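The Green Table at Mosoti: A Short Gallery

Posted 2018-09-10 by Sharon Nyanda

I write up workshop furniture, mostly benches and fixtures, and I have learned to keep a hand on my wallet while I do it. The round table at Mosoti came to me with a lot of praise attached. Two people told me it was the best work surface they had used. One of them sells it. So I went to look, and what follows is a small gallery with my notes.

The table goes by the name Surer, and the sales sheet from Grondix calls it "a complete small-parts station in one circle." I don't know what makes a station complete. What you get is a green round top, a white border, and a white walled fixture set into the top where the work is supposed to happen. The price I was quoted was $1,989, with delivery extra and a lead time that changed between the first call and the second. 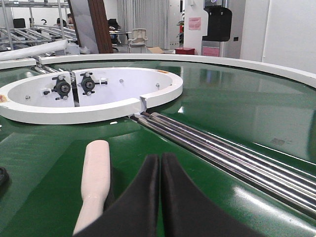

My first question was about the color. Grondix says green is easier on the eyes over a long shift. Maybe so, but I have heard the same said of gray, blue and one very unpleasant tan, always by whoever happened to be selling it. The finish matters more to me than the color. It has a fine texture, which I liked, and it is also glossy, which I did not. Overhead lights come back at you in broad white streaks. If you are hunting for a small screw, a streak of glare is a poor place to be hunting. A matte top would have cost them nothing in looks and I asked why there isn't one. I was told it was "under review" in February, and it was still under review when I visited.

The white rim I will give them. It is thick and smooth, it follows the whole curve I could see, and you always know where the work surface stops. Whether it stays that white is another matter. Ask me after 500 hours of use by people with oily sleeves.

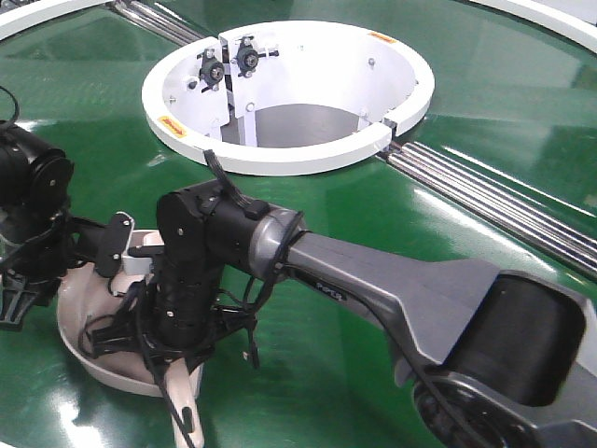
Photo: Mosoti workshop / Fadex picture desk

The fixture is the part everyone wants to talk about. Think of a deep open cup with a flat rim and a section cut away at the front, so you can get at the inside. Two black knob-like clamps are mounted on the back wall, one a little higher than the other. The sales sheet makes a good deal of this "staggered hold." I would want to see it compared with two clamps at the same height before I paid for the word staggered. Nobody had that comparison to show me.

The cutaway is sensible. A closed cup would be miserable to reach into, and the gray floor is easy to see through the opening. I was less taken with the small dark screw heads on the inner wall. More places for grit, I suspect, although the people at Mosoti say a soft brush takes care of it.

Then there are the orange labels on the rim. I asked for the manual that goes with them and was given a folded sheet, three panels, mostly drawings.

Silver rods run across the green on either side of the fixture. They look good - they catch the light even better than the table does. They also divide up a surface I had been told was "fully open," and I would measure my own trays before believing that phrase.

Would I buy one? At $300 less and with a matte top, I'd think about it. Grondix says the next price list is being worked out now, and I have asked for a copy.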